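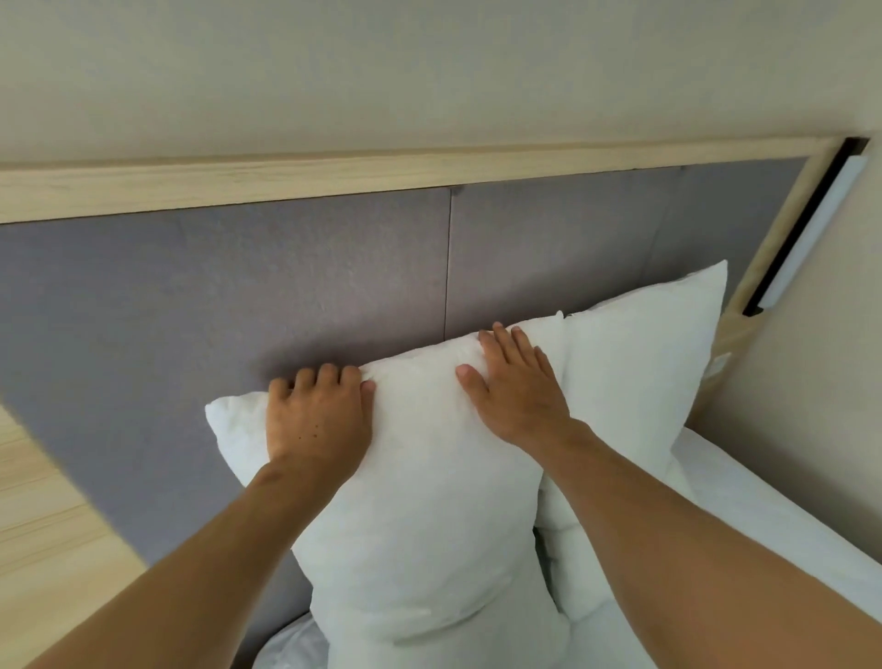 One reader of the June draft asked whether Oris stores pillow fill weights in grams or ounces. Grams, in every table.

Oris – Bedding Care Records
Version 2, 17/09/2026

Contents: 2,883 rows, one per laundering cycle, from guest houses in Makenard. Fields: item_type, fill_g, wash_temp_c, cycle_no.

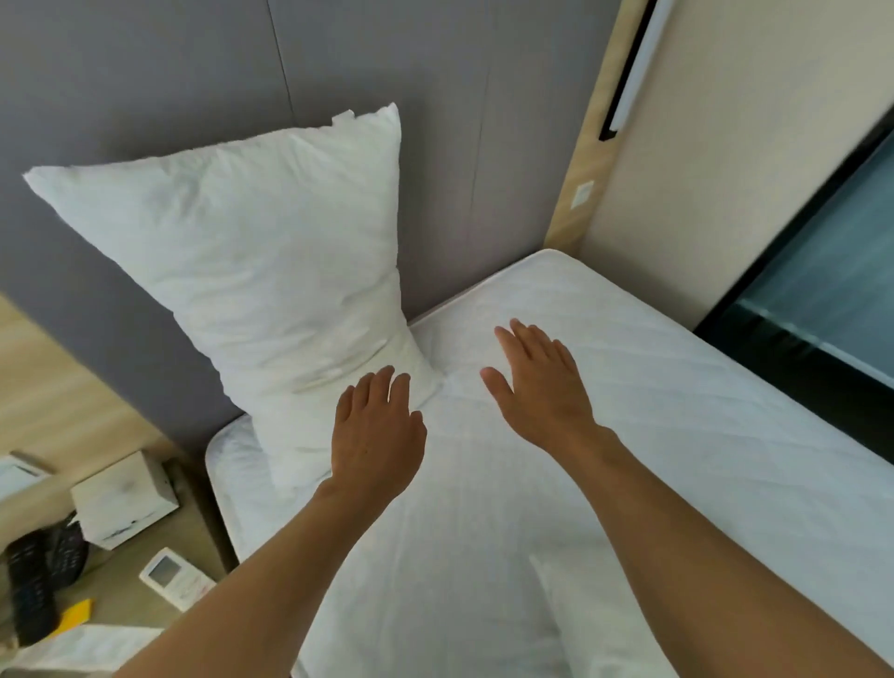

According to Stoltel, cycle_no should restart when a protector is replaced. It does – the old item_id is retired.

Known gaps: wash_temp_c is blank in 19 rows. Files are split at 500 rows each.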